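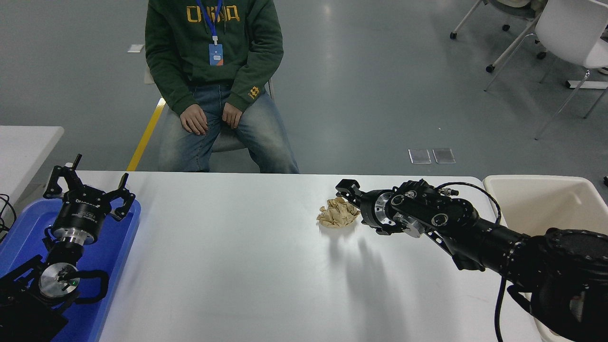
팔레트 랙 기둥이 휘었는지는 무엇으로 확인합니까?

길이 1,000 mm 직선자를 기둥 오목한 면에 대고, 자와 기둥 사이의 최대 틈을 틈새 게이지로 잽니다. 틈이 사내 기준인 6 mm 이상이면 해당 칸의 적재물을 내리고 사용을 중지합니다. 육안 판정만으로 적합 처리하지 않습니다.

팔레트 랙 정기 점검표 및 의견
대상: Stokano 물류창고 A동, B동 선반 설비
랙 형식: Reuter 조립식 중량 랙(볼트리스 보, 볼트 체결 사재)
점검일: 2021년 8월 21일 토요일
관리 대상 적재면: 3,717개
점검 조건: 출고 종료 후, 지게차 운행 정지, 통로 조명 전체 점등
판정 구분: 적합 / 관찰 / 보수 / 사용 중지

1. 기둥 및 프레임

1-1 기둥 전면의 찌그러짐, 찢김, 접힘
판정: 보수
의견: A동 4열 통로 입구 쪽 기둥 하부에 눌림 있음. 측정값은 기준 미만이나 모서리에 도장 박리와 얕은 접힘이 같이 있어 관찰이 아닌 보수로 분류함. 망치로 펴는 방식의 교정은 금지. 하부 구간 교체품으로 처리할 것.

1-2 기둥 측면 휨(사재 방향)
판정: 적합
의견: 전 회차 관찰 대상 기둥을 다시 측정함. 수치 변화 없음. 관찰 표시는 다음 회차까지 유지.

1-3 수평재, 사재의 변형 및 볼트 풀림
판정: 보수
의견: B동 2열에서 사재 볼트 풀림 확인. 토크 렌치로 재체결하고 체결 표시선을 새로 그음. 같은 열의 나머지 볼트도 표시선이 지워져 있어 풀림 여부를 눈으로 가릴 수 없음. 표시선 재작업 전까지 본 항목은 종결하지 않음.

1-4 기둥 보호대
판정: 관찰
의견: 보호대가 기둥에 닿은 상태로 고정된 곳이 있음. 보호대와 기둥 사이에 여유가 없으면 충격이 기둥으로 그대로 전달됨. 앵커 위치 조정 필요.

2. 보와 연결부

2-1 보 처짐(적재 상태)
판정: 적합
의견: 최대 적재 칸을 골라 측정함. 하중 제거 후 잔류 처짐 없음.

2-2 보 끝단 걸쇠의 물림 상태
판정: 보수
의견: 걸쇠 한쪽이 덜 물린 보 발견. 적재물을 내린 후 재장착 완료. 지게차 포크를 들어 올릴 때 윗보 하면을 치는 경우 같은 증상이 생기므로, 해당 칸의 단 높이를 작업자 교육 자료에 반영할 것.

2-3 안전핀
판정: 보수
의견: B동 일부 칸에서 안전핀 대신 철사를 사용함. 철사는 안전핀으로 인정하지 않음. 제조사 정품 핀으로 교체하고 철사는 전량 제거. 재고가 없을 경우 임시 대체품을 쓰지 말고 칸을 비워 둘 것.

3. 바닥과 앵커

3-1 베이스 플레이트 앵커 체결
판정: 적합
의견: 너트 이탈 없음. 플레이트 하부 심 판은 모두 강재이며 겹침 순서 양호.

3-2 콘크리트 균열, 파임
판정: 관찰
의견: A동 하역장 쪽 줄눈을 따라 가장자리 파손이 진행 중. 앵커 위치까지는 이르지 않음. 균열 끝에 날짜를 표기하고 다음 점검에서 길이를 비교함.

4. 적재 상태

4-1 적재 하중 표지판
판정: 보수
의견: 표지판이 단 높이 변경 전의 값으로 되어 있음. 첫 단 높이를 올리면 기둥의 허용 하중이 낮아지므로 기존 표지판을 그대로 쓸 수 없음. Reuter 측 계산서를 받아 새 표지판으로 교체할 것. 교체 전에는 종전 배치로 되돌리거나 상부 단을 비울 것.

4-2 팔레트 간 간격 및 상부 여유
판정: 관찰
의견: 팔레트 상단과 윗보 하면 사이 여유는 사내 기준 100 mm. 포장 높이가 제각각인 반품 구역에서 이 값에 못 미치는 칸이 있음. 반품 구역은 입고 시 높이 게이지를 통과시키는 방식으로 변경을 권고.

4-3 파손 팔레트
판정: 보수
의견: 하부 판재가 빠진 팔레트가 상단에 적재되어 있었음. 하단으로 내려 격리. Fivirine 화물에 편중되어 있으므로 입고 검수 단계에서 반려 기준을 적용할 것.

4-4 통로 내 돌출, 임시 적치
판정: 적합
의견: 없음. 비상구 앞 통로 폭 유지됨.

5. 기록과 표시

5-1 손상 신고 대장
판정: 관찰
의견: 신고 건수에 비해 현장 충격 흔적이 많음. 경미한 접촉도 기재하도록 서식의 "손상 정도" 칸에 "흔적만 있음"을 추가함. 대장은 통로 입구마다 비치.

5-2 이전 지적 사항의 이행
판정: 관찰
의견: 3월 점검 지적 사항 가운데 A동 끝단 프레임 교체는 완료. Coline 구역의 후면 낙하 방지망은 설치되어 있으나 하부 고정 클립이 누락됨. 클립 입고 후 재확인.

조치 순서
사용 중지 판정 칸은 이번 회차에 없음. 보수 판정 항목은 2-3, 4-1, 1-1 순으로 처리하고, 나머지는 통상 정비 일정에 포함한다. 보수 중인 칸은 위아래 단을 모두 비우고 양쪽 보에 적색 표지를 단다. 표지 제거는 점검 담당이 재측정값을 대장에 기입한 뒤에만 가능하다.

측정 시 주의
직선자는 사용 전 정반에서 직진도를 확인한다. 기둥 타공부의 턱에 자가 걸리면 틈이 실제보다 크게 나오므로 타공 열을 피해 댄다. 상부 단 측정은 고소작업대에서 실시하고, 지게차 포크나 팔레트 위에 올라가 측정하지 않는다. 손상 부위 사진에는 열, 칸, 단 번호를 적은 표찰을 함께 넣는다.

첨부: 열별 측정값 기록지, 앵커 체결 확인표, 단 높이 변경 이력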